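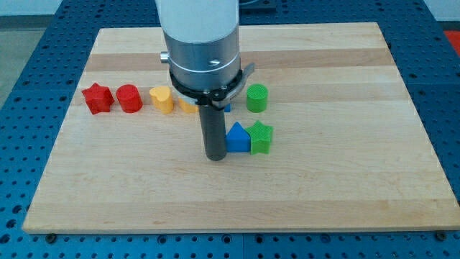 Making a Set of Plastic Shape Blocks and a Butcher-Block Board

Print this page | E-mail this page

The instructions cover a set of eight printed shape blocks and a maple butcher-block board to set them out on. The board can be used loose on any table or seated on a perforated metal bench top. Allow two evenings for the board, plus overnight drying, and run the prints while the glue cures.

Materials

One 1000 g spool covers the whole set if a single color is used. For a multicolored set, buy sample coils or use up the ends of old spools. Ordinary PLA is suitable. Filament with glitter or wood fill wears the nozzle and gives a rougher face, so it is best avoided for parts that will be handled.

For the board:

Maple strips, straight-grained, planed on all four sides
Waterproof wood glue
Four bar clamps, longer than the finished board is deep
Sandpaper in 80, 120, 180 and 220 grit
Mineral oil or a hardwax oil

Cut the strips 20 mm over the finished length. The finished depth used here is 273 mm, measured across the strips. Other sizes work equally well, but a board much deeper than the clamps allow has to be glued in two halves and joined afterward.

Drawing the shapes

Choose shapes that can be told apart by outline alone when seen from above. Circle, square, triangle, hexagon, star, cross, half circle and oval make a workable eight. A square and a short rectangle are easily confused at arm's length, and so are a hexagon and an octagon.

Draw all outlines to fit the same 50 mm circle, then extrude them to the same height. A height of 20 mm gives a block that stands flat without rocking and can be picked up by its sides. Below 12 mm, fingers tend to slide off.

Add a 1 mm chamfer to the top and bottom edges. The bottom chamfer also hides the slight flare that most printers leave in the first layer. Inside corners on the star and the cross should have a radius of at least 2 mm, or dust will collect there and the part will be hard to wipe down.

Printing

1. Level the bed and clean it with isopropyl alcohol.
2. Set the layer height to 0.2 mm, with three walls and 15 percent infill. For heavier blocks, raise the infill to 40 percent.
3. Print every block flat on its widest face. No supports are needed.
4. Leave the parts on the bed until it has cooled. Prying them off hot will bow the bottom face.
5. Check each block on a sheet of glass. A block that rocks can be rubbed flat on 220 grit paper held down with tape.

The sides will show fine horizontal lines. These can be left as they are; the texture helps with grip. If a smooth face is wanted, sand wet up to 400 grit and stop there. Sanding dulls the color, and on dark filament the scratches show white until the part is wiped with a little oil.

Print the blocks one at a time if the bed is small. The Clultbridge bed profile (3547 in the settings list) will take four at once with 15 mm between parts.

Gluing up the board

1. Lay the strips side by side and arrange them by tone. Alternating pale and darker strips makes small differences in the wood look deliberate. Grouping the dark strips on one side makes the board look stained.
2. Number the ends in pencil.
3. Turn every second strip end for end if the grain on the face runs strongly in one direction.
4. Spread glue on one edge of each joint. A thin, even film is enough. Beads of squeeze-out should appear along the whole joint when the clamps are closed.
5. Place two clamps underneath and two on top. Tighten from the center outward, checking with a straightedge after each turn.
6. Scrape off the squeeze-out when it has turned rubbery, after 30 to 40 minutes. Wiping it wet pushes glue into the pores and leaves pale patches under the oil.
7. Leave in the clamps overnight.

Trim both ends square. Round the four corners with a coarse file or a router; a 10 mm radius is ample. Break the long edges with 120 grit.

Sand both faces through the grits. Raise the grain once with a damp cloth before the final pass at 220, let it dry, and sand lightly along the strips. Apply oil to both faces and all edges on the same day. A board oiled on one side only will cup.

Small dark flecks and thin grain lines are normal in maple and need no filling. Open knots should be cut out before gluing.

Using the board on a perforated bench

A perforated top holds crumbs, sanding dust and dropped screws. Vacuum it before the board goes down. A single grain of grit under one corner will make the board rock.

To keep the board from creeping, put bolts in the holes directly in front of the near edge, one toward each corner and one in the middle. Use low heads so that sleeves do not catch. Tighten by hand only. The bolts act as stops, and the wood should be able to move a little with the seasons. Do not drill through the board.

Where the bench is made up of several panels, check across the seams with a straightedge. If one panel stands proud, shift the board so that it bridges the seam evenly, or shim the low side with card.

Care

Wipe the blocks with warm water and dish soap. Do not put PLA in the dishwasher or leave it in a parked car; it softens well below the temperature of boiling water. The Sanduden set described in an earlier article was lost this way.

Wipe the board with a damp cloth and dry it at once. Re-oil when water no longer beads on the surface. Store the board on edge with air on both sides.

Weights

A solid 50 mm hexagon block in the Destora test batch was heavier than the printed version at 15 percent infill, and it took more than three times as long to print. For sorting and stacking, the lighter block is adequate.

Last updated: June

Related articles

Choosing Filament for Handled Parts
Flattening a Cupped Board
The Chiriac Method for Gluing Narrow Strips
Sanduden Block Set: Drawings and Print Settings
108 Small Projects in Maple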